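안사이드 가는 길, 그리고 비스킷 공장의 하루
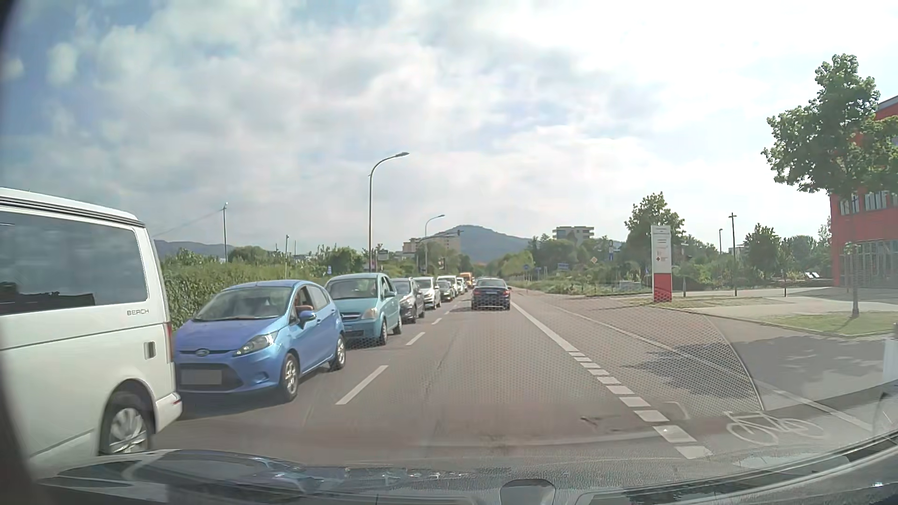 제43호 | 2020년 10월 | 13쪽

안사이드까지 가는 길은 차가 참 많았습니다. 맞은편 차선에는 흰 캠핑카와 파란 포드 해치백을 비롯해 차들이 줄을 이었고, 하늘에는 구름이 잔뜩 깔려 있었어요. 그래도 제 머릿속에는 온통 비스킷 생각뿐이었습니다. 에브턴 제과가 일 년에 딱 한 번 여는 공장 공개일이었거든요!

지난 5월에 신청서를 보내 놓고 까맣게 잊고 있었는데, 9월 초에 답장이 왔습니다. 오전 조, 위생모 착용, 반지와 시계는 빼고 올 것. 저는 결혼반지를 빼느라 주방 세제를 반 통은 썼습니다.

안내는 생산 과장 헤더 퀸런 씨가 맡아 주셨습니다. 첫 방은 밀가루 창고였는데, 들어서자마자 고소하면서도 살짝 풀 냄새 같은 향이 확 올라와요. 통밀은 가까운 방앗간에서 받고, 귀리는 들어올 때마다 손바닥에 비벼 보고 수분을 확인한다고 합니다. 저도 한 줌 받아서 비벼 봤는데 뭐가 뭔지는 모르겠더군요. 퀸런 씨는 냄새만 맡고도 어느 밭 것인지 짐작하신답니다.

반죽실은 생각보다 서늘했습니다. 버터가 녹으면 결이 죽기 때문에 한여름에도 겉옷을 입고 일한다고 해요. 반죽기 한 대에 90킬로그램이 들어가고, 다 섞인 반죽은 커다란 통에서 쉬게 합니다. 이 쉬는 시간이 생강 비스킷과 귀리 비스킷이 서로 다른데, 정확히 몇 분인지는 끝내 안 가르쳐 주셨습니다(세 번이나 여쭤봤는데!).

제가 제일 오래 서 있던 곳은 오븐 앞입니다. 코바체비치라고 부르는 긴 터널식 오븐인데, 설치한 기술자의 성을 그대로 붙였다고 해요. 직원들이 "코바 오늘 좀 뜨겁다" 하고 말하는 게 어찌나 정겹던지요. 온도는 200도에서 시작해 뒤로 갈수록 내려가고, 유리창 너머로 납작하던 반죽이 봉긋해졌다가 다시 가라앉으며 갈라지는 모습이 보입니다. 같은 조였던 꼬마가 창에 코를 박고 안 떨어지길래 저도 옆에서 같이 박고 있었습니다.

포장실 옆 작은 시식실에서는 맛 개발을 담당하는 자와디 코에치 씨를 만났습니다. 갓 나온 것과 하루 지난 것을 나란히 내주셨는데, 저는 당연히 갓 나온 쪽이 맛있을 줄 알았어요. 그런데 생강 비스킷은 하루 지난 쪽이 훨씬 좋더라고요. 매운맛이 둥글어지고 씹을 때 딱 소리가 납니다. 코에치 씨는 "생강은 기다려 줘야 해요"라며 웃으셨어요. 요즘 시험 중이라는 카다몸 맛도 한 조각 얻어먹었습니다. 출시 여부는 미정이라는데 저는 무조건 찬성입니다.

아쉬운 점도 적어 둡니다. 포장실은 소리가 커서 설명이 거의 안 들렸고, 복도 전시판은 글씨가 작아 뒷줄에서는 읽기 어려웠습니다. 초창기 양철통을 모아 둔 진열장은 정말 볼만한데 5분밖에 시간을 안 주더군요. 프레켁스라는 옛 상표가 찍힌 초록 통 앞에서 더 서성이고 싶었는데 말이죠.

나오는 길에 공장 매점에서 깨진 비스킷 봉투를 샀습니다. 모양만 부서졌을 뿐 맛은 똑같고 값은 절반이에요. 두 봉투를 샀는데 집에 도착했을 때는 한 봉투 반이었습니다. 내년 신청은 다시 5월에 받는다고 하니 달력에 벌써 표시해 두었습니다.

댓글 3

보리차한잔
양철통 이야기 더 듣고 싶어요. 할머니 댁에 초록색 통이 하나 있었는데 단추가 들어 있었거든요.

남쪽창가
초등학생도 들어갈 수 있나요? 꼬마 이야기가 나와서 여쭤봅니다.

글쓴이
남쪽창가 님, 저희 조에는 어린이가 있었는데 나이 제한은 신청서에서 꼭 확인해 보세요. 양철통은 다음 호에 따로 써 볼게요!

문의: 편집실 독자 담당 | © 2020 본지 편집실. 무단 전재 금지 | 맨 위로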